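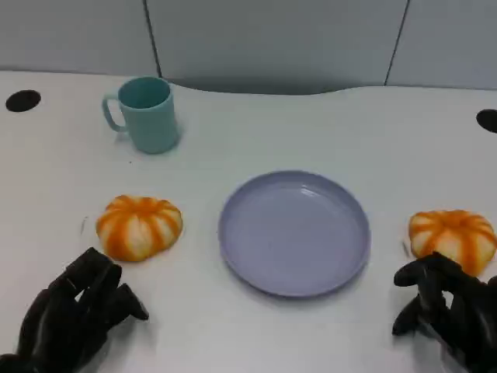 Gavier Grasp Planner 3

Gavier is a grasp and motion planning library for two-handed robots with multi-finger hands. It takes head camera images and joint states and returns timed trajectories for both arms and all fingers.

Perception
Objects are segmented on the tabletop and fitted with a coarse shape. Ribbed or striped items such as small pumpkins are treated as one body. Plates and other flat items get rim grasps only – top grasps are off by default.

Planning
Each hand is assigned its own target. If both paths cross the space over a shared plate, one hand is held back until the other clears. Default plan timeout is 80 ms; replanning on a moved object uses the same limit.

Control
Joint targets are streamed at 200 Hz. Contact limits are set per finger in the Hudus config file.

Requirements
64-bit Linux
Calibrated head camera
Hand driver: Lahlou or Dadotov

Known limits
Transparent objects are not supported. Mug handles facing away from the camera may be missed – add a second view if this matters.

Part no. GP-108
Page updated December 20, 2023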